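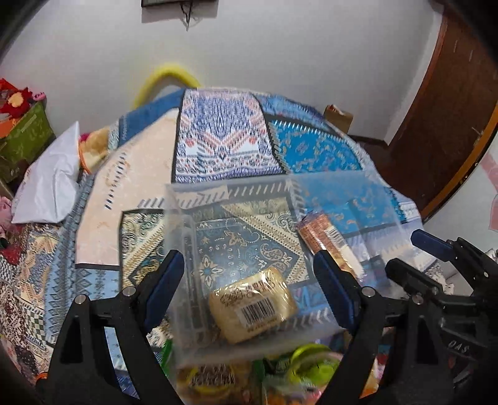

Packing on the blue bedspread

Filed under: Home & Family > Parcels and Packing
Search this gallery Type a word and press enter

Each July my wife and I make a parcel for her parents, and the bed in the spare room becomes our packing table. The bedspread is the same one since many years, with blue, white and orange zigzags in the middle and a turquoise part with small gold flowers. I like its colours very much.

The small things go first in clear plastic bags. In this one is a pale yellow item in its wrapper, with the barcode still on, and beside it a packet with brown grid pattern. I prefer clear bags, then my mother-in-law can find everything without opening all of them.

On the left of the bed are the folded cream blanket with orange trim and a white plastic bag, quite crumpled. The small brown cardboard box is waiting at the far end. Under the bag there is also a round lid, yellow-green, and a snack in a yellow and orange package.

The full parcel must stay under 6 kilograms, this is our own rule, for the reason that her father carries it home from the post office on foot. Last year we paid 462 for the postage and this year they told me 556, so I will be more careful with the heavy things. The distance is some 2,383 kilometres by my map, and the parcel usually needs two weeks.

If you have a favourite way to fold a blanket very small, please write to me. I tried three ways and the neighbour's way was the best, but I forgot how she finished the corners.

Ionuț Căpraru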